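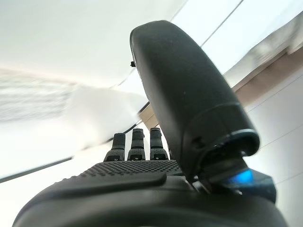
Plenty of light in the bedroom at Getton, January.

We've had the flat at Getton for 2 years and the bed has never looked right. I had a free afternoon, so I stripped it and started again.

The old doona was a winter one and far too hot. I replaced it with a white one from Kidano, $269, down a bit from what they wanted in spring. It creases as soon as you look at it. I did iron the first cover I owned, years ago, and I won't be doing that again.

The grey runner came from Radebe and cost $25. I wasn't sure about runners, as they always seemed like a hotel thing, but guests put their bags on the end of the bed whether you like it or not and a runner is easier to wash than a doona cover. I lay it below the doona and leave the foot of the bed plain.

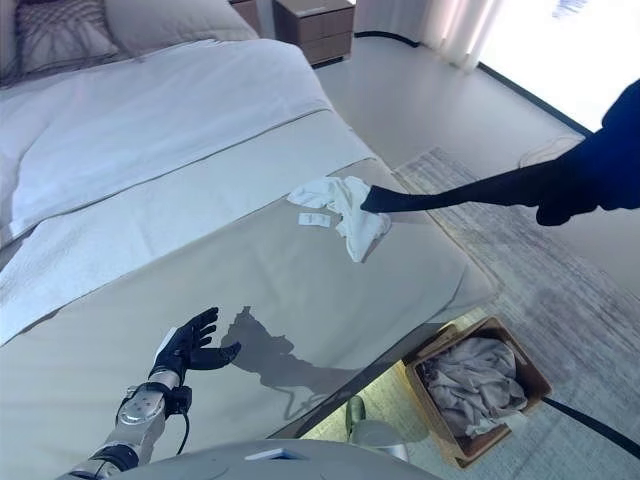
Grey runner over the bed, patterned pillow at the head, white cloth still on the end.

Two pillows, one grey with a woven look and one off-white. I tried them the other way round and swapped them back. I'd like a second grey one but Mikier has stopped doing that pattern, and the closest match is a bit too blue.

Tags come off last. I keep the ones with washing instructions in the kitchen drawer, which is getting full.

Total for the doona and runner was $294. I'd also priced a new bedhead at $211 and decided it could wait until after winter. Next job is the wardrobe door, which sticks in humid weather and needs planing along the bottom.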